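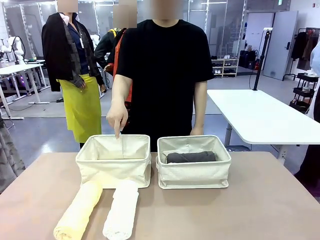 Vuorinen: Frequently Asked Questions

What kind of game is Vuorinen?
A side-scrolling puzzle platformer for one player. You guide a mine surveyor through 57 levels, from the harbor at Kultby to the flooded galleries under Plulumthorpe.

How do I save?
Progress is stored at the end of each level. There is no saving inside a level. The game keeps 6 save slots, and deleting one does not affect the others.

What does the time limit do?
Each level starts with 300 seconds on the clock. When it reaches zero you lose a life and restart from the last lamp you lit. Lamps do not refill the clock.

I am stuck at the Zikuritz gate. Is this a bug?
Usually not. The gate opens only when all 6 counterweights are down at once. Weights placed on a moving lift do not register.

Can I change the controls?
Yes. Open Options, then Input. Jump and Use cannot share a key. Gamepads must be connected before the game starts.

The music cuts out after the title screen.
Fixed in the May patch. If you have an older version, set the sound buffer to High and restart.

Are old saves compatible with the current version?
Yes, except saves made in the demo.

Last updated 12 December 2019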